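Search this site... Go

August 2020

Day two with the Drondov trial kit. Gasari have lent it to us until the loan runs out at the end of the month, so I'm trying to get everything down while it's fresh (Macario, Ivone, add your bits underneath please!).

Good news first — the new finger plates went on without a fight. Torque wrench set to 2 Nm, same as the manual, and the colour coding on the connectors finally makes sense now I've read the right page. Perla re-zeroed the wrist before lunch and we logged 33 runs in the afternoon. The quote is for up to 163 hours of remote support in the first year, which seems generous, but I'd want to know whether Plallelell's people answer the phone or just the emails.

Still grumbling about:
- grip force slider jumps in steps of 20, way too coarse for thin stuff
- the e-stop cable is too short for our bench
- licence dongle. Why, in this day and age?

Leobardo reckons we should hold out for the Lumbantobing demo before we sign anything. I'm leaning the other way, mostly on how tidy the fingers are around small odd-shaped things. Mixed bits on the bench for this lot, with the pink plate as the centre of it all.
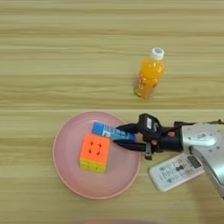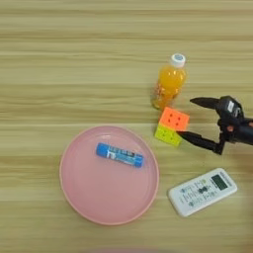
Blue packet in the fingers over the plate (first), fingers open beside the little cube (second).

To do: ask Gasari for a longer cable, and get Isauro to check the force log before we start again.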